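Subject: Re: Open day at Kosex

> Is the two-arm demo still on for Sunday? And is there parking near the Vincze entrance?

Yes, still on. Doors open at 10, and the arms run until mid-afternoon. The job is toy bricks on a tabletop, with both arms working over the same table. 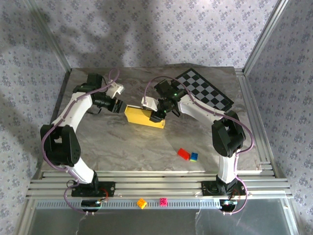 Parking is behind the Vincze building, 100 spaces, free on Sunday. Groups go in every half hour – please sign up at the Soleo desk first. The walk from the Graltuvov bus stop takes about 2 minutes. Visitors under 12 need an adult with them.

Kosex open day desk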